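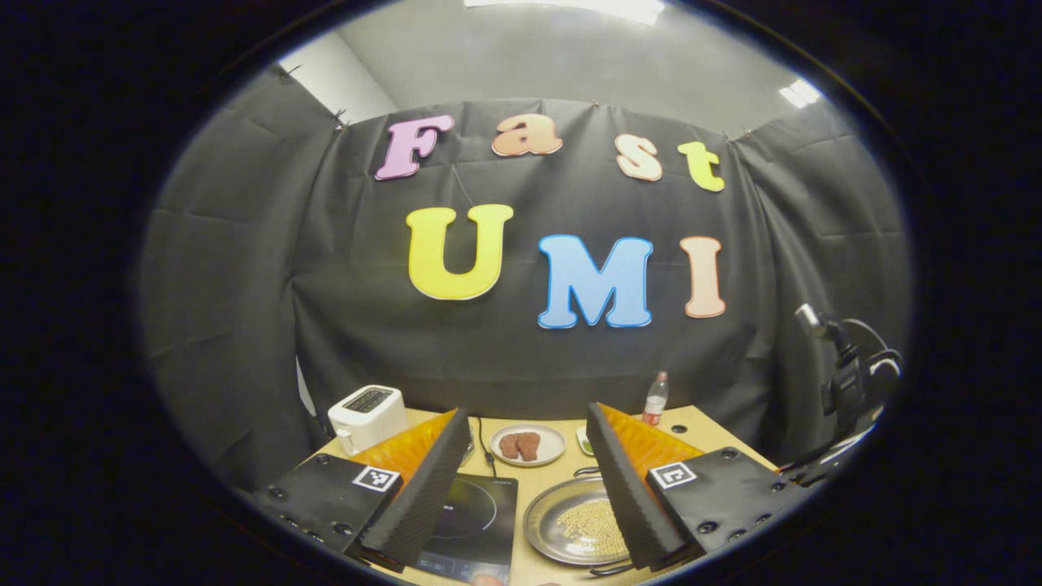 28 March 2019
Dulska project, bench notes, Kidus Wako

Kitchen table is set up for the burger task. Layout as of this morning: toaster at the left back corner, induction cooktop in front of it, plate with the two brown pieces in the middle, bottle with the red label behind the plate, pan with the yellow stuff to the right. Please put things back this way when you finish a run. Two of the groups have been shifting the plate toward the cooktop and their runs don't line up with anyone else's.

Recording count is at 2,083 for the class. Went through the last batch of 225 and kept 162. Most of the rejects were one of these:

- marker on a finger block covered by a sleeve
- started closing before the jaws were over the plate
- hand jerked at the end, so the last second is useless

The foam on the inner faces grips well enough on the round pieces. It does poorly on the bottle. I get a better hold lower down on the label than up by the cap. Tekleab wants to try thinner foam on one side only. Fine with me, but do it on the spare pair and write down which pair you used.

Backdrop: the folds on the side move if you brush past. Added clips on the top edge. Letters are staying up.

Cooktop stays off for all runs until Nimunthorpe signs the safety sheet. The cable runs back across the table, so approach the toaster from the left or you will drag it.

Still to do:
- recalibrate after the foam change
- up to 3 runs per person on the pan before switching, wrists get tired and it shows in the data
- copy today's files to the Liveo drive, the laptop is nearly full
- ask about a second pan with a lower rim

Left the gripper on charge by the door.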